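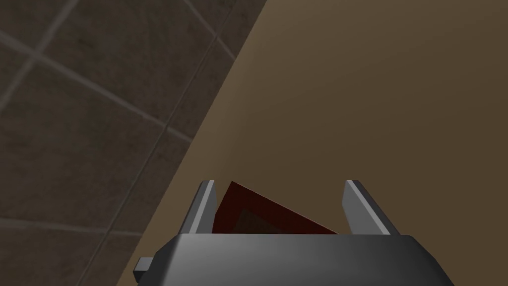 Notebook, gossip sourcing, January, second entry

Picked up again at 9:40 a.m. with the Bamdale pile. For anyone reading this who skipped the first entry: Bamdale is the reality show, three seasons in, and we are trying to trace where stories about its cast begin. The claim we started from is that "most of it comes from the show itself." Everybody in the shop repeats that. I have repeated it. I'd like to see it hold up before it goes in the write-up.

Final count for the pile is 415 items, after pulling the ones that were only photo captions. I read all of them, which I do not recommend. Of those, 46 name a source of any kind. I was generous: "a rep confirmed" went in, even when the rep had no name and no agency. "Sources say" stayed out. If I drop the nameless reps I am left with 19.

So 19 out of 415 is what we can follow anywhere, and I don't see how anyone gets from there to "most." The rest could come from the show. It could come from cousins, drivers, exes, or a writer with an hour to fill.

Spent the middle of the morning on the Tikkanen brothers, as they're the best test we have. The story as it stands now is that the younger one was thrown out of a restaurant in Brusholm after a fight over the bill, and that the older one "had to be held back." Worked backward through the copies:

- latest version: fight, held back, police "called to the area"
- two before that: fight, no police
- one before that: "heated words"
- earliest I can find: Kostska's site, three sentences, says the brothers "left early" after "a disagreement with staff"

Kostska gives no source. There is no fight in it. The police turn up once the story has been rewritten for the third time, and "called to the area" could mean a parking complaint two streets over. I phoned the restaurant and got a polite person who said they don't discuss guests. Sent a records request to the town. No reply yet, so nothing goes in the table for that line. Please don't fill it in with a guess.

Lempi Partanen thinks the show's publicity people planted it, on the grounds that it ran the same week as the brothers' first episode. I went and checked the timing. It did run the same week. So did pieces about six other cast members, including one about a dog. When a show is on the air everything runs in the same week as an episode. I told her the timing would look like that whether anybody planted it or not, and she said I was being difficult, and then she found me a better case, so fair enough.

Her better case: the sister's breakup. Four outlets had it within one afternoon, with the same odd phrase, "quietly parted ways over the holidays." That does look like one handout. It might also be one outlet and three fast copies. The time stamps would settle it except that two of the four pages have been edited since and show only the new time. Asked her to look for saved copies. Marked PROBABLE HANDOUT with a question mark, and I want the question mark kept.

Afternoon: tried the comment threads, an idea I was against and am still against. The theory is that insiders leak there first. The longest threads run up to 300 comments. I read two to the end. One person claimed to do hair for the show and got the host's name wrong. Another predicted the breakup, but had also predicted a pregnancy, a lawsuit and a move to Portugal. Dropping the threads unless someone gives me a reason that isn't a hunch.

Changes to the sheet:
- "source named" split into two columns, person and no person
- "first seen" now means first seen by us. It used to say "origin," and we don't know the origin of anything
- "arrest" only if we hold a record. Otherwise "reported arrest"

Still open: town records for Brusholm, saved pages for the breakup, and somebody other than me to recheck the 46, as I was tired by the end and counted one item twice before catching it.

Stopped 5:15 p.m.

Comments

mags_r: The rep thing bugs me too. Would you count an agency with no person's name attached?

L. Partanen: For the record I said "possibly planted." Found one saved copy of the four, still looking.

deskchair: The Portugal one was right, she moved. Broken clock etc.

Last updated: January

Contact the notebook | Copyright, the contributors | Back to top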